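Purifying protein in a small laboratory: a conversation at Zetetti
April 6, 2020

The protein group at Zetetti occupies two rooms on the upper floor of a former dairy in Rarotham. Its leader has worked there for ten years, and she asked that we write about the method and leave her name out. We spoke by telephone in the morning, while a column was running.

Her group makes a small enzyme in bacteria and sends it to other laboratories. I asked her first why the yield had been so low until December.

"We were too warm," she said. "We induced the cells at 37 degrees, as in the old protocol, and most of the protein went into inclusion bodies. You open the cells, you spin, and everything you want is in the pellet. We changed to 18 degrees overnight. The culture grows slowly, but the protein stays in solution."

The change was simple, but it did not solve everything. The enzyme carries a histidine tag and is caught on a nickel resin. In the first runs, a second band came out together with it on the gel, at 65 kilodaltons. The enzyme itself is 58.

"For some weeks I believed it was a dimer of a fragment, or some such story," she told me. "It was a protein of the host cell. It likes the resin a little, and if you have not much of your own protein, it finds the place free. So we use less resin now, and more imidazole in the wash. I was afraid to lose the product in the wash, but we lose very little."

She speaks with patience about such details. When I asked about the buffer, the answer took ten minutes. She prefers to adjust the pH in the cold room, at the temperature of use, and she does not trust a bottle without a date on it.

The resin comes from Van Damme, and the group regenerates it after every fifth run. The records are kept in Clukent, a notebook program which she at first disliked. "I wanted paper. But last year I looked for one elution profile among 596 entries, and I found it before my tea was ready. With paper I would still be looking."
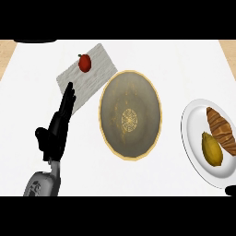

Clukent is not loved by everybody in the group, and one colleague, joining the call for a moment, objected that the program rounds the absorbance values when they are exported, so that she still copies the important peaks by hand. The leader agreed that this is a problem and said they have written to the company two times.

We came at the end to storage. The enzyme does not like to be frozen without glycerol, and it loses activity each time it is thawed. "We make small portions, and we freeze them quickly in liquid nitrogen," she said. "What you have thawed, you use, or you throw away. Students find this hard."

The next step is to remove the tag with a protease and to see if the crystals improve. The first trays are already set up. Then her timer rang, and she went to change the fraction tubes.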